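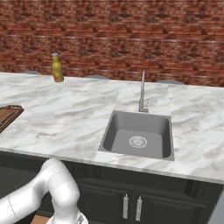
Hanoveo Kitchen Cell: planning and budgeting notes
By So-yul Ko, October

The Hanoveo Kitchen Cell is a simulation package for teams that intend to buy a single-arm household manipulator and want reach and task figures before committing to hardware. It ships with counter, sink and cabinet layouts, a set of loose objects, and a scheduler for unattended runs.

Layouts
Each kitchen is built from interchangeable parts. Brick and marble are surface options and have no effect on contact behavior. Sink basins, faucets and cabinet handles are separate assets and can be swapped without rebuilding the counter. Bottles and trays are placed by script or by hand. Bar stools on the far side of a counter are treated as fixed obstacles unless released in the layout file.

Licensing
Single seat, one year: $3544
Additional seat: $665
Layout editor, per site: $418
Updates are included for the license term. Renewal is at the same rate if ordered before the term ends. The editor is required only for custom dimensions.

What to budget for
The license is the smaller part of most plans. Allow for a workstation with a discrete graphics card, one seat for each person who edits layouts, and staff time to measure the real kitchen. Counter height, sink depth and handle spacing should be entered from a tape measure — catalog dimensions are often nominal.

A trial batch of 100 runs per task is enough to compare two mounting positions. It is not enough to set a failure rate for a purchase contract. Rozália Doležal, who handles evaluations at Rosholm, advises buyers to fix the mounting position first and request arm quotes second. Reversing the order usually means paying for a longer arm than the counter needs.

Limits
Running water is not modeled. Drains and strainers are solid geometry. Faucet levers move, but carry no resistance by default — set this value before testing any lever task. Cabinet doors use a single hinge profile.

Ordering
Orders and quotes are handled by Julteo. Quotes state seats, term and site count separately. Delivery is by download.

3 comments | 12 shares
Contact | © Hanoveo | Back to top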